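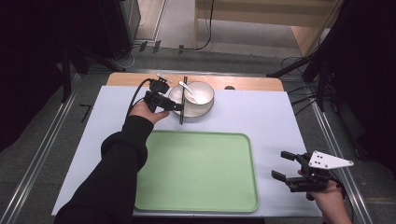
I've been eating soup for dinner since last October, pretty much every night it isn't sweltering, and for most of that time I made my broth in a stockpot that took over the whole stove. So when the Gernell electric stock cooker went on sale I caved. I've had it long enough now to have feelings about it.

Quick version: I like it, I'd buy it again on sale, and the lid drives me up the wall.

Setup was nothing. You wash the inner pot, you fill it, you pick a program. There's one for chicken, one for beef bones, one for vegetable and one called Gentle that the booklet barely explains (it's a very low simmer, and it's the one I use most). My first batch was chicken backs, an onion cut in half, a knob of ginger and a few scallions I needed to get rid of. I set it before bed and the kitchen smelled amazing when I got up. The broth was clear! I've never gotten clear broth out of the old pot unless I stood over it with a spoon skimming like a maniac.

Beef bones came out less well. The program runs too hot for my taste and everything goes cloudy, so now I blanch the bones first, rinse them and run them on Gentle overnight. Much better. It sets up like jelly in the fridge, and a big spoonful of that melted over plain noodles with soy sauce and chili oil is my favorite lunch in the world right now.

OK, the lid. It has a little lip on the underside that collects water, and when you lift it, the water goes wherever it feels like. Mostly down my wrist. I've tried tilting it away from me, I've tried sliding it, and I just keep a dish towel next to it now. My sister has the Indov, the older one with the glass lid, and hers doesn't do this at all. Hers is slower to heat, though, and the pot is so heavy she needs both arms to empty it.

The strainer basket that comes in the box is fine for bones and hopeless for anything small. Peppercorns go right through. I bought a cheap mesh bag and haven't touched the basket in months.

Cleaning is easy if you do it the same night. Leave it until morning and the fat line around the top needs a real scrub. The booklet says the pot can go in the dishwasher, but it takes up the whole bottom rack, so I don't bother.

One more gripe, the beep. It beeps when it starts, when it reaches temperature and when it's done, and I haven't found a way to shut it off. If you run it overnight in a small apartment you will hear it.
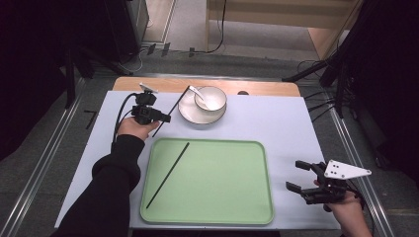

Songül Tuncer: You can turn the beep off! Hold the timer button down while you plug it in, and keep holding until the display blinks. It took me a whole winter to find that. I agree on the beef program, mine boils hard no matter what. Have you tried lamb neck on Gentle? I add a bay leaf and a little tomato paste and it's wonderful with rice.

Songül, I tried it and it works, thank you! It still gives one small chirp at the end but I can sleep through that. Lamb neck is on the list for this weekend.

I'd skip the extended warranty they push at checkout, and I'd skip the soup bowls they sell with it too. Any bowl you like eating out of will do. If you see the bigger size, think about your freezer first. Mine is already stacked with broth and there's no room for ice cream.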